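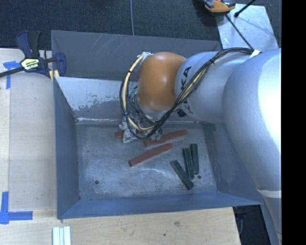
Abteilung Behälter und Lagertechnik

Trorneck Schüttgutmulde, offen, mit schrägen Wänden

Die Mulde Trorneck ist gedacht für Betriebe, die kleine Teile, Späne oder Verschnitt sammeln und nicht jedes Mal einen Deckel öffnen wollen. Sie wird bei uns seit vielen Jahren verkauft und ist in der Form fast gleich geblieben. Durch die schrägen Wände rutscht das Material zur Mitte, und man kommt mit der Schaufel gut bis zum Boden.

Technische Angaben
Inhalt: 300 Liter
Tragkraft: 2.000 kg bei gleichmäßiger Beladung
Wandstärke: 4 mm
Ausführung: Stahlblech, geschweißt, lackiert
Lieferzeit: etwa 7 Wochen

Im August ist unsere Lackiererei geschlossen, die Lieferung kann dann später kommen. Bitte beachten Sie das bei Ihrer Bestellung.

Zum Lack: Der Anstrich schützt gegen Rost, aber er ist kein Schutz gegen Schläge. Bei täglichem Gebrauch mit scharfkantigen Teilen nutzt er sich an den Innenwänden ab. Das ist für die Festigkeit ohne Bedeutung. Wer die Mulde im Freien aufstellt, soll die blanken Stellen einmal im Jahr nachstreichen - der Reparaturlack Pudar ist dafür geeignet und kann mitbestellt werden.

Zubehör
Fahrgestell Huten mit vier Lenkrollen, zwei davon mit Bremse
Einlegematte aus Gummi, zugeschnitten
Ablasshahn für Kühlflüssigkeit (nur ab Werk, ein nachträglicher Einbau ist nicht möglich)

Das frühere Fahrgestell Sutherland wird nicht mehr hergestellt. Ersatzrollen haben wir noch am Lager, solange der Vorrat reicht.

Für Sondermaße schicken Sie uns bitte eine Skizze mit Innenmaßen. Ihre Ansprechpartnerin ist Solange Cordier, telefonisch erreichbar am Vormittag bis 12 Uhr. Preise auf Anfrage, Lieferung ab Werk ohne Abladen.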